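Hand-held gripper check, Plevel pads vs. Jasus pads
Filled in by Mekdes Gebru, December round

I'm keeping the Prenanow form for this one, but my comments got long, sorry!

1. Finger pads seated, no lifted corners – OK
Both blue pads are flat. These are the Plevel ones. The Jasus set goes on next, and I want the same toys for it so the comparison means something.

2. Pivot caps tight – OK
Checked by hand, both sides. The left one needed a tiny nudge last time, so I'm watching it.

3. Fingers open wide enough for the item – OK, just
I tried the flat stuff first, and boxes are where I always fumble (I come in too low and shove them along the cloth). 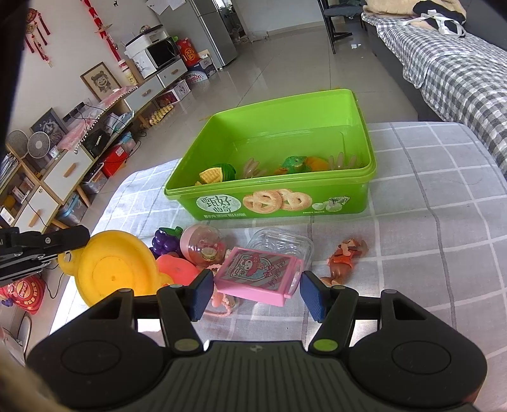
Item 3: lining up on the pink My Melody box, fingers spread.

4. Hair, sleeves and straps clear of the fingers – NEEDS WORK
Tie long hair back, please. I'm adding this to the start-up page too.

5. Cord and bead hazards – COMMENT
Beaded strings can catch on a pad edge. Lift them from the middle, go slow, and stop if one snags. Gallagher wanted them pulled from the set completely, but I'd like to keep them – they're a great test!

6. Small and odd shapes in the toy set – OK
Starfish, grapes, capsule ball, little figurines.

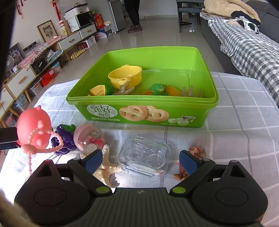 The starfish is the one I'd use to pick a winner between pad sets, with those arms sticking out and no easy side to grab. My plan is four tries per pad set, and two more with the left and right pads swapped. Log every drop, even the silly ones.

7. Cycle count written down – OK
436 on the Plevel pads, 308 on the Jasus pads, so the wear isn't quite even going in. Keep that in mind before blaming the rubber.

8. Walkway around the table – OK
Keep bags off the floor near your feet, and tell people when you're about to step back.

Still open: item 4, and a spare left cap from Gallagher.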